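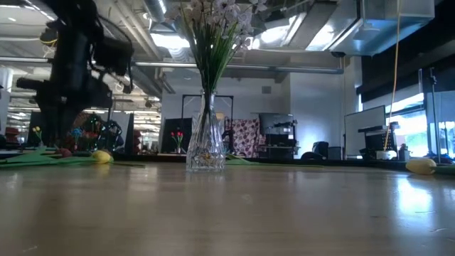 Ticket opened Thursday, 9:10 a.m. by Makis Lambrakis, Tultby branch. The label printer at the front counter prints the top half of each delivery label and then feeds three blank ones. Started after the weekend. Orders affected are all the small arrangements, the ones like the white flowers in the cut-glass vase, where we use the short label on the card. Large labels for boxes come out fine. I have turned the printer off and on and changed the roll. No error light.

Priority: normal
Assigned to: Yoga Sembiring

9:42 a.m. Yoga Sembiring
Makis, which program are you printing from, Ivix or the web order page? Also please hold the feed button until it prints the configuration label and tell me what it says next to "label length."

10:05 a.m. Makis Lambrakis
Ivix. Label length says 100 mm. The short labels are 70 mm, I measured one with a ruler.

10:11 a.m. Yoga Sembiring
That explains the blank ones. The printer thinks it has the long roll loaded. Please do this with the short roll in:
Open the lid and check that the roll sits against the left guide.
Close the lid and hold feed until the light blinks twice, then let go. It will push out a few labels while it measures the gap.
Print one order from Ivix.

10:30 a.m. Makis Lambrakis
Did that. It fed four labels and stopped in the right place. First order printed correctly. Second order went back to half a label and blanks.

10:34 a.m. Yoga Sembiring
Then Ivix is sending the length with every job and overwriting the printer. Was the first one a reprint?

10:36 a.m. Makis Lambrakis
Yes, reprint from last week. The second was new.

11:20 a.m. Yoga Sembiring
Connected remotely. The template "Card short" was saved again on Sunday night with the page size set to 100. Reprints use a stored copy of the label, so they still had the old size. I set the template back to 70 and ran the calibration again. Printed 5 new orders in a row, all complete. Please check them on the counter and confirm the barcode scans.

11:48 a.m. Makis Lambrakis
All five are good and they scan. The one for Mrs. Oei has the street name running close to the right side but you can read it. Leave it for now.

1:15 p.m. Yoga Sembiring
I moved the address block in by 3 mm. It will show on new orders only. I also checked the Gamer Street branch. They use the same template but had not synced yet, so they never got the wrong size. I forced a sync there with the corrected one.

Still open on my side: the log shows the template was saved under the shared counter login, so I can't tell which computer it came from. I have set "Card short" and "Box long" to read-only for that login. If you need a change to either one, send a ticket.

3:40 p.m. Makis Lambrakis
Printed all afternoon with no blanks. OK to close.

Status: resolved
Cause: wrong page size saved in label template
Fix: template corrected, printer recalibrated, template locked for shared login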